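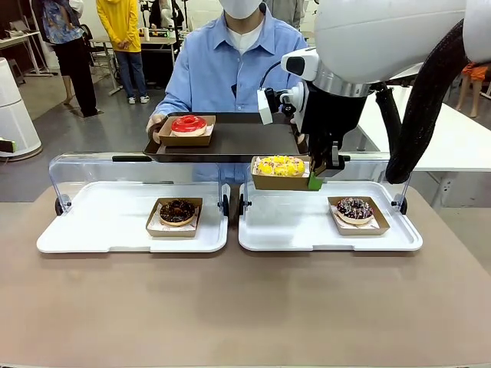
Ticket: Proneck fingers dropping trays on the right arm
Opened 19 April 2020

Okay, so I swapped the Grotik pads for the Proneck ones on Friday and the cardboard donut trays are slipping again. I've done 145 picks so far, 23 drops, nearly all on the right arm. The Grotiks only gave me 2! I love the grip shape — the colour's great too — but something's off.

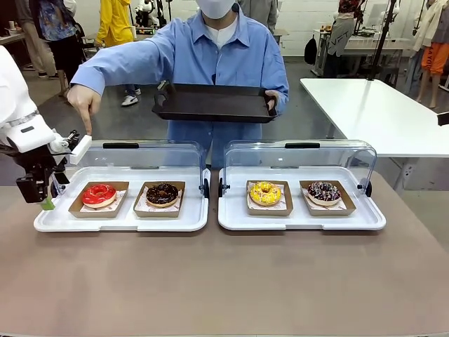
I've tried a lower closing speed and re-zeroed both fingers in Jundora, no change. Force limit is still at the default. Any ideas before I swap them back?

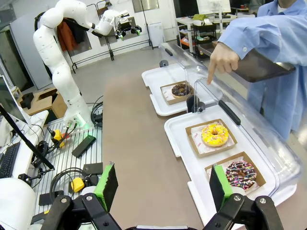
Salinas support: Please raise the force limit one step, rerun the right arm and attach the log.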